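Holtville Technical College
Robot Systems in Practice, Unit 6 handout
Faults during handling: the arm that kept pressing
July 2018

Read this before the practical. You will need it for the written fault report.

1. Background

The tabletop cell has two arms facing each other across a green mat. The tasks are plain household ones: moving bowls, plates and cups between the mat and a raised shelf. Both arms run the Trikberg controller, with the Huỳnh force monitor on top of it. The monitor reads motor current at each joint and turns it into an estimate of the force at the gripper. There is no force sensor in the wrist. Keep that in mind, as most of what follows comes from it.

In April the left arm was put through a run of 600 pick-and-place cycles. At cycle 376 it reached the shelf, made contact with a bowl and carried on driving down. The monitor should have stopped it and did not. An operator pressed the emergency stop. The bowl cracked and the shelf board had to be levelled again. No one was hurt.

2. The cell

Note how much of the mat both arms can reach. The shelf stands on legs over the back portion of the mat, so any downward move there ends higher than the same move made over the mat itself. The crockery goes in the front row, within reach of either side.

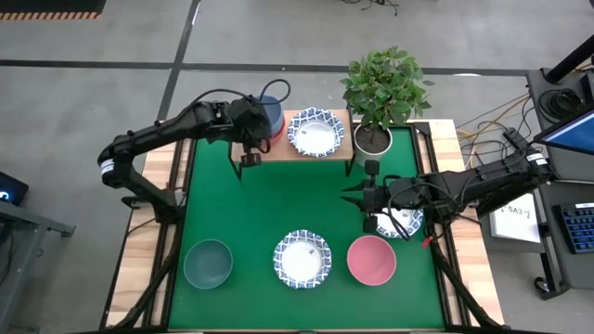 One reader of last year's handout wrote in to ask why the two arms don't simply have a fixed line between them that neither may cross. It would rule out a collision between arms, but it would have done nothing in April, when only one arm was moving. Treat arm-to-arm contact and arm-to-object contact as separate hazards in your report and give each its own heading.

3. What went wrong

The log showed 2 faults, and neither would have done much harm alone.

First, the shelf height in the task file was out of date. The legs had been changed for shorter ones and the old figure was still in use for some tasks, the new one for others. The operator noticed that placements looked 'a bit off' and corrected them by hand, one task at a time. In one of those corrections the target for the gripper ended up below the top of the bowl.

Second, the force limit had been raised. The monitor had been giving false stops when the arm was stretched out, where joint friction upsets the estimate. Someone raised the limit for the whole workspace to get rid of them - a common fix, and a poor one. At the shelf the arm could then push hard enough to break a bowl before the limit was reached.

Stacked items make this worse. If one bowl is upside down on another, the contact point is high and curved, and a small error in height is taken up by the stack as load or as a sideways slip.
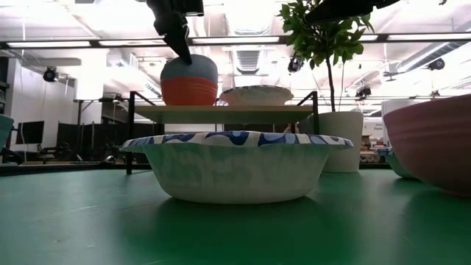 Grokunness, on the course message board, disagrees with blaming the limit: the shelf figure was wrong, and if that had been right the arm would never have pushed on anything. Fair enough as far as it goes. But the limit is there for the day when a figure is wrong, and a cell that is only safe with correct data is not safe. You may argue either side in the report if you use the log.

4. Before you run the cell

Measure the shelf height and compare it with the task file.
Read the force limit from the controller, not from the label on the cart.
Run the first 3 cycles at low speed with a hand on the emergency stop.
If you get a false stop, write down the joint angles and tell the instructor. Do not change the limit.
After any contact stop, back the arm off upwards before opening the gripper.

5. Written work

Draw a fault tree for the April event with 'bowl cracked' at the top. Both faults from section 3 must appear, and you should find at least one more cause to do with how changes were recorded. Then say where you would set the force limit over the shelf, and how you would test it without breaking crockery. Two sides at most, log extracts attached separately.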